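Learning to keep a winter table

February 26, 2020

When I moved to this town from Pikine in November, I had two suitcases and a very wrong idea about cold. I thought cold was something you meet outside, and then you go in and it is finished. In my first flat the cold was already inside, sitting in the kitchen before me in the morning. I want to write a little about how I learned to eat in such a season, as some readers of this blog have asked me what I cook now.

At home my mother bought food every day. You go out, you see what there is, you bring it back and it is gone by night. I continued like this for two weeks, walking to the shop on Botha Street after work, in the dark, with wet shoes. I paid 80 for a small bag of vegetables which had no smell. I was not happy with the vegetables and I think I was also not happy with myself. 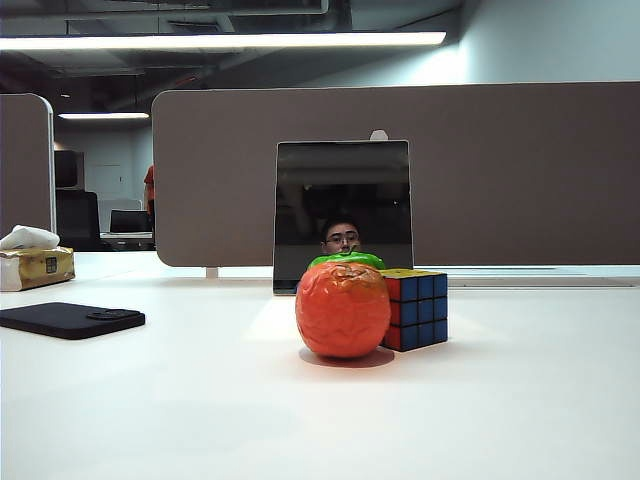
The change came when I found the covered market at Istska, 12 minutes by tram. The women there sell what they have kept since autumn: carrots with earth on them, beetroot, cabbages as heavy as a child, onions in long nets. I did not have the words to ask for a half of anything. So I came home the first time with a whole cabbage, and I ate it for nine days.

I do not complain about this cabbage. It taught me more than a cookery book. On the first day I fried it with onion. Then I made soup, then I put it raw with salt and vinegar in a jar, and by the end of the week the jar was the best part. Now there is always one jar on the window side of my kitchen, where it is coolest.

Colour is the other thing I had to learn. In winter everything on the plate wants to be brown or white, and after a month of this I felt it in my mood. Now I try to have one thing on the table that is orange or red. It can be a carrot, a spoon of tomato paste in the rice, or a little chilli oil. My neighbours put a bowl of fruit in the middle of the table and almost never eat from it. At first I found it a waste, but I understand them better now. 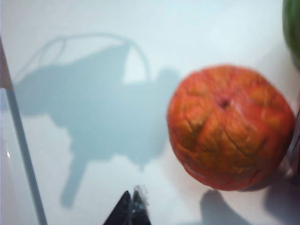 Orange and red, with plenty of creases.

I also started to write down what I spend, in a school notebook. From the beginning of November until last week I spent 1167 on food, and I had believed it was much more. The expensive part was the small things bought when I was tired: biscuits, coffee in paper cups, a sandwich at the station. The vegetables from Istska were the smallest number on every page.

My oven is old and it does not show the temperature correctly. When I turn it to the lowest mark it gives about 70 degrees, and for a long time I thought it was broken. Then I tried to dry apple slices in it, with the door a little open, for a whole evening. They came out soft in the middle and dark on the edges — not like the ones in packets, but I finished them before I went to sleep.

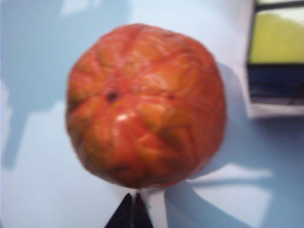

For the beans I still have no good solution. I soak them the night before, as we did at home, and they stay hard for hours. One woman at the market told me it is the water here, another told me my beans are too old. I bought new ones from Emedero, the little shop behind the post office, and they were better but they were still not the beans I remember. If somebody knows about this, please write to me under the post.

Next time I will give the recipe for the cabbage in the jar. I must first weigh the salt, because until now I only use my hand.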